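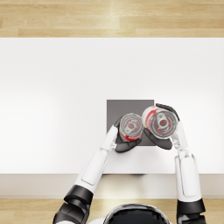
How long should a dinner party last? Four hours, if the hosts like their guests, and 90 minutes if they have met them before.

I got that figure from Chae-won Sun, who runs a supper club called Fedeo out of her apartment and has sat through more dessert than anyone I know. She starts at seven. By eleven she is washing glasses loudly, which regulars understand to be a signal and newcomers take for hospitality.

Leaving used to be simple. You had a babysitter, or a last train. Now the babysitter takes payment by phone and will stay until dawn, and the train has an app that says there's always another one. Guests settle in. Somebody asks about the cheese.

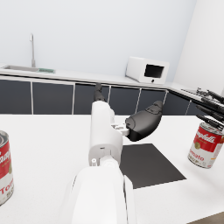
My own method is the coat. I fetch it early and hold it on my lap through the coffee, like a man waiting for a verdict. My wife finds this rude. She prefers to begin her goodbyes at the table, with one hand on a chair, and finish them at the curb an hour later. Hosts put out a square black mat on a white tabletop, much like the one here, and we treat it as a place to rest our elbows and start a new subject. We have missed a lot of sleep over new subjects.

Damián Zamudio takes the hard line. He owns Contreras, a restaurant with six tables, and at home he simply stands up and thanks everyone for coming. "People are relieved," he told me. "They wanted to go before the fish."

I tried it on a Saturday in May. I stood up and thanked everyone for coming. It was not my house.
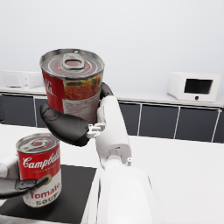 ## The Slow Goodbye

The hallway is where evenings go to have a second life. People who couldn't find a word to say over the soup will discover, with one arm in a sleeve, that they both once lived on Allberg Street. Phones come out. There are pictures of a porch.

Sun has removed the bench from her hallway and put in a brighter bulb. Her neighbors 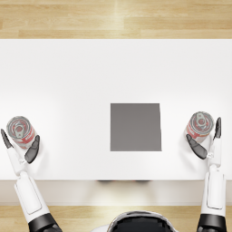

upstairs went further and stopped heating theirs, with mixed results. Their guests now say goodbye in the kitchen, next to the leftovers, and are still there at midnight with forks. Sun thinks they should try serving worse food. Zamudio thinks they should move.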